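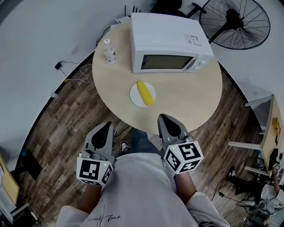
Kitchen Week at Larnix

It's February, it's muggy, and I've spent most of the month moving food about on small tables. If you've come over from the main Larnix page you'll know the drill already, but for everyone else: we're collecting demonstrations of ordinary household jobs so a learning system can have a go at them later. We do the jobs ourselves with a gripper in each hand, and the recordings become the training examples. The target for this round is 2,000 good ones across all the task families, and the kitchen family is my favourite by a mile (also the messiest, but I did volunteer for it).

Corn and microwave
One ear of corn, one white plate, one microwave with two knobs on the front. You wouldn't think there was much to learn from that, would you? But corn is a beauty of a test object. It's bumpy, it's longer than it is wide, and if you pinch it a bit off centre it wants to swing. I've become weirdly fond of it!

The grippers
Each one carries a white cube covered in black and white square markers, and the markers are how we work out where the gripper was and which way it was facing. It took me ages to get used to them hanging there. You have to learn to keep the cubes turned so they can be seen, and my first few sessions were full of stretches where I'd rolled a wrist over and hidden half the pattern. There's a little green light on each cube, and checking for it before starting is now a proper reflex. I caught myself looking for one on the kettle at home.

The view from up top
We record from head height, looking down, so the training footage has my hands, my T-shirt and quite often my shoes in it. I thought that would bother me more than it does. The trick is keeping your head still while you work, and I'm hopeless at it — I nod along when something's going well. Morikawa, our other site, has a rule about fixing your eyes on the middle of the table before each take, and I've pinched that for our checklist.

The room
We don't tidy the room to a studio standard. There's a big black fan in the corner, cables along the floor, a water bottle beside the microwave, and that's all fine with us. A kitchen bench in somebody's house has stuff on it too, and I'd much sooner the system saw a bit of clutter early on. The Skustthorpe sessions were done in a bare white booth and they look gorgeous, but I reckon ours will be more useful.

How it's going
I logged 124 takes for the corn task and threw out 11 of them, mostly for dropped cobs, plus one where I forgot which step I was on and just stood there. On a good day I can get through up to 100 short takes before my forearms start complaining, though the microwave door slows everything down. Opening a door with a gripper is its own little art form and I'll give it a gallery to itself once I've stopped being embarrassing at it.

The labels all go into Zendo, our annotation tool, where each take gets split into steps: reach, grasp, lift, place and so on. I do my own on the same afternoon if I can — leave it overnight and I can't remember why I paused.

Next up is bowls and spoons. If you've got a favourite fiddly kitchen job, send it through on the contact form and I'll add it to the list!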